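Plornum two-arm shelf workstation: buying and planning guide

Product page | Specification | Prices | Site planning | Spares | Contact Simley

The Plornum is a two-arm robot with multi-fingered hands, sold by Simley for teaching labs, research groups and small development teams that want to work on tidying, fetching and shelf tasks. It is supplied as a complete station or as the arms and hands alone. This page covers what is in each package, what it costs to run, and what you need to sort out in your building before you order.

What is in the box

The full station comes with two arms, two hands, the head-mounted camera, the control cabinet, a stand with levelling feet, and a set of cables long enough to put the cabinet behind or beside the stand. An emergency stop on a separate lead is included. The arms-only package leaves out the stand and the head camera. Most first-time buyers take the full station, and those who already have a base from another supplier usually take the arms and add our adapter plate.

Shelving, furniture and household objects are not included in either package. Please budget for them separately.

Prices

All prices are in pounds and exclude VAT and delivery.

Spare hand, left or right: £3,713
Adapter plate and mounting kit: £725
Installation and one day of training, mainland UK: £1,979
Annual service visit, including fingertip replacement: £1,786

The full station and the arms-only package are priced on quotation, as the figure depends on the cable set and the software licence. Quotations are valid for 60 days. Education customers should say so when they ask, as the licence is charged differently.

Should you buy a spare hand?

If you have a fixed deadline, yes. A hand sent back to the workshop is normally away for three weeks, and one arm without a hand will stop most two-handed work altogether. Groups that can put up with a gap are better off spending the money on the service visit. Hands are not interchangeable between left and right, so look at which side does the most work before choosing.

Choosing shelving

This is the part of the budget people most often leave until last. A plain bookcase will do for first trials, but it won't tell you much about how the arms cope in a home. We suggest a unit with an upright divider and levels of different depths, with a deeper surface at the bottom that works like a desk. The hands have to come in from the front, and a divider limits how far they can travel sideways once they are inside.
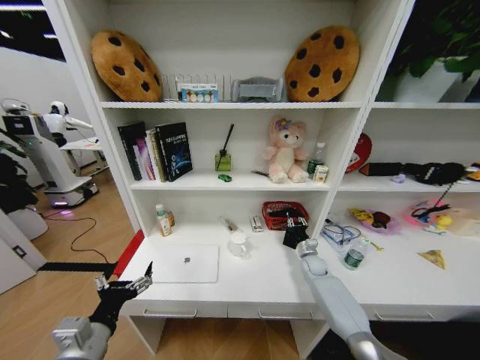

By Colleen Boychuk, Applications, Simley
Published June 27, 2024

When you fill the shelves, go for a mixture. Soft things such as plush toys and cushions are forgiving to hold but change shape under the fingers. Books stood upright test whether a hand can pull one out and leave its neighbours standing. Clear plastic bottles and glass jugs are hard for cameras, and thin items like a pen lying on the shelf are hard for fingers. Snack packets, small boxes and a plastic basket with things already in it make up the rest of a sensible first set. Charity shops are a good source and the cost is small next to anything else on this page.

Don't start with everything at once. Our own advice to new customers is to run a single level for the first fortnight and add the others as the software settings improve. Keep a list of what you bought and where. If a packet or bottle is discontinued you will want to know before a long test, and it helps to buy several of anything that crushes or tears.

Avoid open drinks and anything sharp. The hands are not sealed against liquid, and water damage is not covered by the warranty.

Floor space and power

Allow a clear area 2.5 metres wide and 2 metres deep in front of the shelving. The floor should be level and hard. Thick carpet lets the stand rock slightly when both arms are stretched out, and this shows up as poor placing on the higher shelves. If other machines share the room, mark out where each one may go and agree it with whoever runs them.

The control cabinet needs one ordinary 13 amp socket. Please don't run it from an extension lead shared with other equipment. Cables that have to cross the floor should go under a cover strip, and the price of one is worth adding to your order at the start.

Lighting

Ordinary ceiling lights are fine. Deep shelves are darker at the back than they look from where you are standing, and a low-cost strip light under each level can help – fit it towards the front edge, facing inwards. Blinds are useful if the room has a large window.

Compatibility

The arms work with the Flasetti wheeled base and the Sandhu fixed column, using the adapter plate above. Flasetti bases made before the current series need a firmware update, which their support desk will supply. For any other base, send us a drawing of the top plate with the bolt pattern marked and we will tell you whether it can be done.

Lead times and ordering

Complete stations are built to order and take 10 to 12 weeks. Spare hands are normally in stock. Orders for delivery before the December shutdown need to reach us by the end of September, with the purchase order number and a named contact on site.

Delivery is on one pallet, kerbside. If you need it brought up to a room, tell us the floor, whether there is a goods lift and the width of the narrowest door – the stand needs 80 centimetres.

To ask for a quotation, use the contact form and choose "Plornum" from the product list. Please include your preferred package, the base you intend to use and a rough sketch of the room.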